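Rirbridge Community Workshop
Annual fire and general safety walk-through: checklist with inspector's comments
Walked June 20, 2021. Previous walk-through: April of last year, on paper, and partly illegible.

Ratings: OK / FIX / LOOK AGAIN. "LOOK AGAIN" means I was told it was fine and would like to see that for myself.

EXITS AND EGRESS

1. Main entrance opens fully and without a key from inside. OK.

2. Rear exit opens fully and without a key from inside. FIX. It opens, if you put a shoulder to it. The sign-off sheet by the door says "checked weekly" with the same pen and the same slanted tick all the way down the page. I don't believe a door that swells this badly was pushed open every week by someone who then wrote nothing in the comments column. Plane the edge or rehang it.

3. Exit signs lit. OK at the front. LOOK AGAIN at the back, where the battery test button did nothing the first time and worked the second.

4. Aisles clear to full width. FIX. Sheet goods are leaning against the wall by the lumber rack again. Last year's report says "members reminded." Reminding was tried. Put up a rail.

FIRE EQUIPMENT

5. Extinguishers mounted, charged and tagged. FIX. All mounted, all needles in the green. Two tags are out of date. The green needle tells you there's pressure in the can and very little else, so please don't quote it back to me.

6. Extinguisher type suits the area. OK in the shop. The one in the finishing room is a water unit — wrong for solvents. FIX, this week.

7. Smoke alarms tested. LOOK AGAIN. Tested from the panel only. I want smoke at the head, from a proper test can.

8. Oily rag can present, lid closing, emptied daily. FIX. Present. Lid closes. It was full, and the rags at the bottom had gone stiff, which isn't what daily looks like.

DUST

9. Collector bags or bins below the fill line. OK.

10. Ducts free of leaks. FIX. The joint behind the planer is held with duct tape over older duct tape. The Brannigan brochure pinned up beside it promises a "virtually dust-free workplace." I ran a finger along the top of the light fixture and wrote my initials in the result.

11. High surfaces cleaned. FIX. See above. Beams, the tops of cabinets, and the ledge over the office window. Vacuum these, don't blow them down with the compressor.

12. Air filtration unit running. LOOK AGAIN. The Trilia unit hums and its light is on. Neither proves that air is going through it. The filter has no change date written on it, and the only record is a receipt for a pack of filters, unopened, in the office closet.

ELECTRICAL

13. Panel accessible, 36 inches clear in front. OK on the day. There were drag marks on the floor, so I assume the cart was moved shortly before I came in.

14. Circuits labeled. FIX. Breaker 11 is labeled "?". Find out what it does and write that instead.

15. No extension cords in permanent use. FIX. The cord to the bandsaw is stapled to the baseboard. Once you've stapled it, it's permanent.

16. Outlets and cover plates intact. OK.

MACHINES

17. Guards fitted and working. OK on the table saw and jointer. The bandsaw guard slides down under its own weight. FIX.

18. Emergency stops tested under power. OK. I pressed every one of them myself.

19. Noise. LOOK AGAIN. The posted sheet gives 70 decibels for the shop in use. I can't find who measured it, with what, or which machines were on. With a planer going that number is hopeless. Take it down until there's a real reading, and keep the ear protection rule for everyone.

BENCHES AND HAND TOOLS

20. Bench tops sound, no splinters or protruding fasteners. OK.

21. Vises tight, handles with end caps. OK.

22. Chisels and knives stored with edges covered. FIX. Half are. The others are in a coffee can, points up.

FIRST AID AND RECORDS

23. First aid kit stocked. FIX. Plenty of small bandages, no large dressings, no eyewash. The small ones last because people here don't report small cuts.

24. Accident book in use. LOOK AGAIN. No entries since the last walk-through. With sharp tools and this many members I find that hard to credit.

25. Repair budget. The office quoted me $2,644 to clear this list, from an Astura estimate. It lumps the rear door and the duct work into one line. Ask for them separately before signing anything. Several of the items above cost nothing but an afternoon.

OVERALL

Open for use, apart from the finishing room, which stays locked until the extinguisher is swapped and the rag can dealt with. I'll come back for the LOOK AGAIN items and won't be giving notice of the day. Comments from members can be added underneath this report. 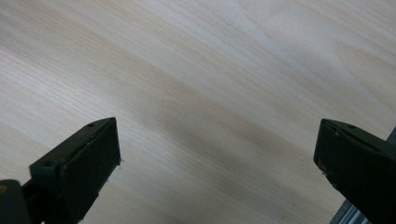
Comment from a member: I'd push back a little on item 24. Some of us did write things down, but the book that hangs by the sink is a new one and the old one went into the office at some point. Could someone dig it out before the return visit? And I agree completely about the rear door, I gave up on it months ago and walk around.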